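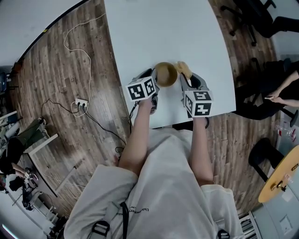

3. Première mise en route du four Stenus

Bon, le four est à sa place, le disjoncteur est posé (chapitre 2, et si vous l'avez sauté, retournez-y, je vous attends). On passe à la première chauffe à vide, puis à la première cuisson de biscuit. Je vous écris ça comme je l'ai fait chez moi, dans l'appentis, avec le modèle de 41 litres à chargement par le dessus et le régulateur Grikiten. Si vous avez l'ancien régulateur à molette, les étapes 3.3 et 3.4 ne vous concernent pas, voyez l'annexe de Rizwan Kanagaratnam en fin de guide, il l'a gardé et il y tient !

Comptez une journée entière pour la chauffe à vide, refroidissement compris. Moi je lance vers huit heures du matin et je ne touche plus au couvercle avant le lendemain.

3.1 Ce qu'il faut avoir sous la main

Deux plaques d'enfournement (celles livrées avec le four suffisent)
Les quilles, trois par étage, toutes de la même hauteur
De l'engobe de protection en poudre, marque au choix, j'utilise celui de Ledberg
Un pinceau large et plat, pas celui qui sert aux émaux
Des cônes témoins 022 et 04
Un aspirateur d'atelier avec filtre fin
Un masque FFP3, des lunettes, des gants de cuir longs

ATTENTION. L'intérieur d'un four neuf perd de la poussière de brique, et cette poussière-là, on ne la respire pas. Masque sur le nez avant d'ouvrir le couvercle, et jamais de soufflette.

3.2 Préparer la chambre

1. Coupez l'alimentation au disjoncteur. Pas seulement l'interrupteur du boîtier, le disjoncteur.

2. Ouvrez le couvercle jusqu'à ce que la chaîne soit bien tendue. Sur le mien elle a un maillon un peu raide, il faut la guider à la main.

3. Aspirez le fond, puis les rainures des résistances, du bas vers le haut. Tenez l'embout à quelques millimètres des fils sans jamais appuyer. Les résistances neuves sont souples, c'est après la première chauffe qu'elles deviennent cassantes.

4. Vérifiez que toutes les spires sont bien au fond de leur rainure. Si un bout dépasse, repoussez-le doucement avec un bâtonnet en bois. J'en avais une de travers à la livraison, côté charnière, ça m'a pris deux minutes.

5. Regardez la canne du thermocouple. Elle doit entrer dans la chambre de la longueur d'une phalange, et rien ne doit la toucher, ni plaque, ni quille, ni pot.

6. Délayez l'engobe de protection à l'eau jusqu'à obtenir une crème liquide, et passez-en deux couches croisées sur le dessus des plaques. Une seule face ! Si vous en mettez dessous, il finira par s'écailler et tomber dans vos émaux, et là vous m'en direz des nouvelles.

7. Laissez sécher les plaques debout, contre un mur, une nuit si vous pouvez.

Note. Mitali Weerasinghe, qui a relu ce chapitre, passe trois couches bien fines au rouleau mousse. Ça marche très bien aussi, et c'est plus régulier que mon pinceau.

3.3 Régler l'horloge et l'unité

1. Remettez le disjoncteur. L'afficheur du Grikiten clignote et montre la version du logiciel, puis la température ambiante.

2. Appuyez longuement sur MENU. La première ligne est l'unité. Choisissez C. J'insiste un peu : un four sorti du carton peut être en Fahrenheit, et une consigne de 1000 en F, ça ne vous cuit pas grand-chose. J'ai perdu un lundi entier comme ça, avec des bols encore tendres comme de la craie.

3. Descendez à HEURE, réglez, validez par la touche ronde.

4. Descendez à TYPE TC et contrôlez que la lettre affichée correspond à celle gravée sur l'étiquette du thermocouple (K ou S). Si les deux lettres diffèrent, arrêtez-vous là et appelez votre revendeur.

5. Sortez du menu en appuyant une fois sur MENU. Si vous ne touchez à rien, il sort tout seul, mais sans enregistrer la dernière ligne (oui, c'est agaçant).

3.4 Entrer le programme de première chauffe

Le programme de première chauffe n'est pas en mémoire, il faut le saisir. Quatre segments, on y arrive avec un café.

Segment 1 : 60 °C par heure jusqu'à 120 °C, palier de 2 heures
Segment 2 : 100 °C par heure jusqu'à 600 °C, sans palier
Segment 3 : 150 °C par heure jusqu'à 1040 °C, palier de 30 minutes
Segment 4 : arrêt, refroidissement libre

1. Appuyez sur PROG et choisissez un emplacement vide. J'ai pris le 9, pour ne pas l'avoir dans les pattes ensuite.

2. Saisissez la vitesse, validez. Saisissez la température, validez. Saisissez le palier, validez. Le régulateur passe au segment suivant.

3. Au segment 4, mettez la vitesse sur FIN et validez.

4. Faites défiler tout le programme une fois avant de lancer. Le palier s'écrit en heures et minutes, avec un point : 2.00 pour deux heures, 0.30 pour une demi-heure. Si vous tapez 30, ce sera trente heures, et votre compteur électrique s'en souviendra.

3.5 Lancer la chauffe à vide

1. Posez les plaques dans le four, sur leurs quilles, sans aucune pièce. Placez un cône 04 sur l'étage du haut, bien calé dans un petit boudin de terre sèche percé de trous.

2. Fermez le couvercle. Retirez le bouchon du regard supérieur.

3. Ouvrez la fenêtre, ou mettez la ventilation en marche. Les liants de la laine isolante brûlent pendant les premières heures et ça sent franchement mauvais.

4. Choisissez le programme 9, appuyez sur DÉPART. Vous devez entendre les relais claquer. C'est un petit bruit sec qui revient régulièrement, on s'y fait.

5. À 600 °C, remettez le bouchon avec les gants.

6. Restez dans les parages jusqu'à la fin du palier à 1040 °C. On peut jardiner, on peut répondre à son courrier, on ne part pas faire les courses.

ATTENTION. La tôle extérieure dépasse largement ce que la main supporte. Gardez 50 cm libres tout autour, rien sur le couvercle, et les enfants et les chats dehors.

7. Laissez redescendre sous 80 °C avant d'entrouvrir. Je sais que c'est long. Hortensia Cáceres a ouvert le sien à 200 °C et elle a récolté une belle fissure en travers de la sole, elle m'autorise à le raconter.

Note. De petites fentes fines comme un cheveu dans les briques après la première chauffe, c'est normal, la brique se met en place. En revanche, si vous pouvez y glisser une carte de visite, prenez une photo et envoyez-la au vendeur.

3.6 Première cuisson de biscuit

Vous pouvez enfin mettre des pots ! Tout doit être parfaitement sec. Posez la pièce contre la joue : si elle paraît fraîche, elle attendra encore.

1. Chargez le gros et le lourd en bas. Au biscuit les pièces peuvent se toucher et même s'empiler, bord contre bord, pied contre pied. Évitez juste de glisser un petit bol serré dans un grand, il peut le fendre en chauffant.

2. Gardez 2 cm entre les pièces et les résistances, et davantage du côté du thermocouple.

3. Alignez les quilles d'un étage à l'autre, l'une au-dessus de l'autre, sinon les plaques se voilent.

4. Mettez un cône 04 à chaque étage. Notez lequel est où, dans un cahier, pas sur un bout de papier (j'ai tout essayé).

5. Choisissez le programme BISCUIT LENT, qui est en mémoire d'origine sous le numéro 1. Pour des pièces épaisses, ajoutez deux heures au premier palier.

6. Bouchon retiré jusqu'à 600 °C, comme à vide.

7. À l'ouverture, comparez les cônes. Si celui du haut est couché et celui du bas encore raide, votre four chauffe davantage en haut. Chargez plus dense en haut la fois suivante avant de toucher aux réglages.

3.7 Si quelque chose cloche

L'afficheur montre E1 : le thermocouple est débranché ou inversé. Coupez tout, resserrez les deux vis du bornier, respectez le plus et le moins.

L'afficheur montre E4 : le four monte trop lentement. Résistance coupée, ou tension un peu faible. Chez Kavinda Kumarasinghe, c'était une rallonge, et une rallonge sur un four, c'est non, quelle que soit sa section.

Les relais claquent mais rien ne chauffe : regardez le contacteur du couvercle. S'il n'est pas enfoncé à fond, le four refuse de travailler, et il a bien raison.

Le disjoncteur saute dès le départ : ne le réarmez pas trois fois de suite en espérant. Appelez l'électricien.

Le compteur du menu INFO donne le nombre de minutes de chauffe depuis la mise en service. Le mien affiche 3581 à l'heure où j'écris, et les résistances sont encore bien en forme. Relevez-le après chaque cuisson, dans le même cahier que les cônes. Le chapitre 4 s'en sert pour le calendrier d'entretien.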